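Home | Guides | Reviews | FAQs | Newsletter | Search

Urum shelf-and-bin service: your questions, our doubts

June, by Nele Verstraete

Readers at small parts shops keep writing in about Urum, the pay-by-the-month humanoid that Whiteley is now renting out for sorting and restocking. I spent a Friday with it at the Sorkatstead site and have read the contract twice. I came away less sold than the brochure wanted me to be.

What does the service include?

One robot on two legs with two hands, a setup visit, and remote support during business hours. Pikau, the scheduling software, is billed separately after the first 60 days. The sales page mentions this once, in small gray type.

What kind of work is it meant for?

Light, repeated handling. Molded parts, trays, shells, small cartons. Whiteley says "any warehouse task," which I'd ignore. Everything I was shown involved stiff plastic pieces with a rim you could get a finger over. 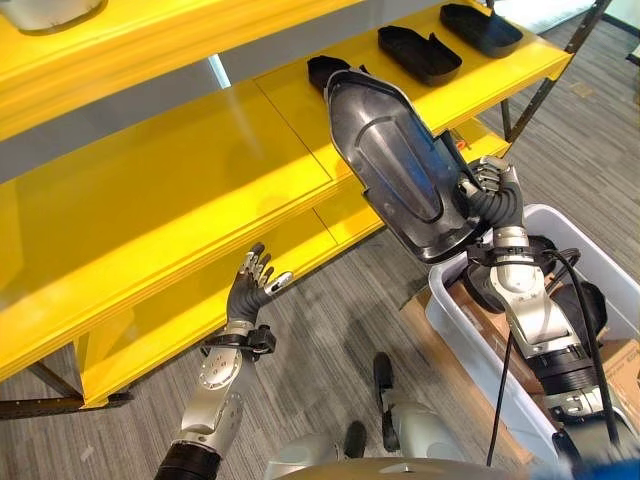

A gray molded shell in the right hand, black trays on the yellow shelving.

Can it handle bags, cloth or loose hardware?

I asked twice. The first answer was yes and the second was "on the roadmap." Plan on no.

Do I have to buy new shelves and bins?

Whiteley says no. The contract says your shelving has to be "within the supported range," and that range is in an appendix you have to request. Request it. One reader signed first and then found his lowest shelf didn't qualify.

How fast is it?

The brochure claims 200 picks an hour. I couldn't get anyone to tell me what counts as a pick, whether that includes walking, or whether failed grabs are thrown out of the total. Until there's an answer in writing I'd treat the number as decoration. Ask for a full unedited hour on your own parts.

Does it use both hands?

It has two, and the price reflects that. Whether your job needs the second one is a fair question. If you're moving one part at a time from a shelf to a bin, get a quote on a fixed arm before you sign anything.
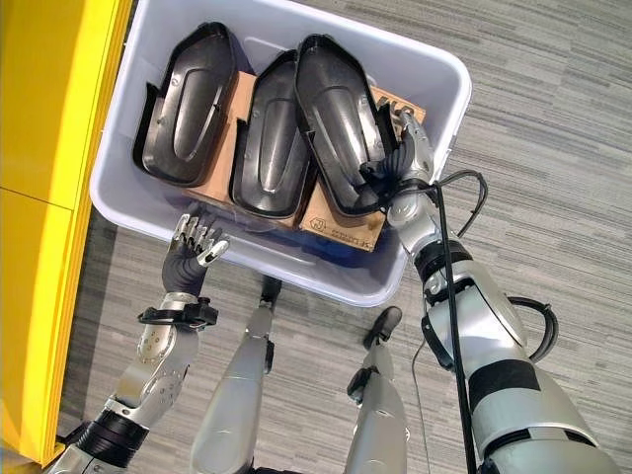 Page last changed: June (pricing answer rewritten, bin answer added)

What about parts that overlap in the bin?

Worth testing on your own stock. Shoe-shaped trays like the black ones above can end up lying partly on top of each other, and getting hold of the rim of one is a different job from getting it out without dragging its neighbor along. Bring your worst bin to the demo. If they'd prefer to use theirs, take note of that.

What does it cost?

$1000 for the setup visit, then a monthly rate they will only quote by phone. Two readers with near-identical shops were given different rates. Neither got an explanation.

Who pays if it drops something?

You do, unless you can show a fault in the robot. The logs that would show it belong to Whiteley. I'd want that clause changed.

Can I cancel?

Yes, with 8 weeks' notice, and return shipping is on you.

Would you rent one?

For a trial month with the appendix in hand and the drop clause struck, maybe. On the standard terms, no.

Questions or corrections: use the contact form | Copyright, all rights reserved | Back to top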